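Fishing game (toy)

A fishing game is a children's game in which players use a small rod to lift toy fish out of a container. It is played at home, at school fairs and at summer festivals. Forms played in water are usually called water fishing or pond fishing games, while dry forms use a box, a board or a rotating base.

Equipment

The basic set consists of a rod, a number of fish and something to hold them. Rods are short enough for a small child to control with one hand. Some have a line, while others are a plain stick with the catching part fixed at the end. The catching part may be a hook, which has to pass through a loop on the fish, or a magnet, which is drawn to a piece of metal set into the fish.

Fish for water play are commonly made of soft or hollow plastic. Bright colors are preferred, as many house rules give each color its own score. The container can be a washtub, a wading pool or a plastic tray. Shallow water is enough, and it is easier to change between games. 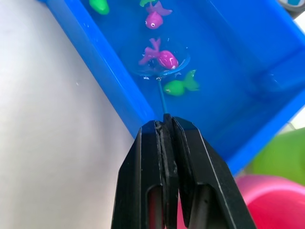 Pink and green toy fish in a blue tray of shallow water, with a thin blue rod.

Play

In the simplest form, players take turns and keep each fish they land. A turn ends when a fish is lifted clear of the water or when the player misses. In timed play, each player has 90 seconds to land as many fish as possible. Fish that fall back into the water are not counted.

Hook sets are considered harder than magnet sets. The fish drift when touched, and ripples from the rod can push them toward the sides.

Local forms

The Junville summer fair, held each June, has a fishing stall with a long trough and 13 numbered fish. Players get 2 tries per ticket. The stall rules were written down by Roald Engström, who also introduced a separate trough for children under five.

Care

Toys are rinsed and dried after use. Hollow fish with a seam or hole can take in water and should be squeezed out before storage. Metal parts may rust if left wet.

See also

Duck pond game
Bath toy
Carnival game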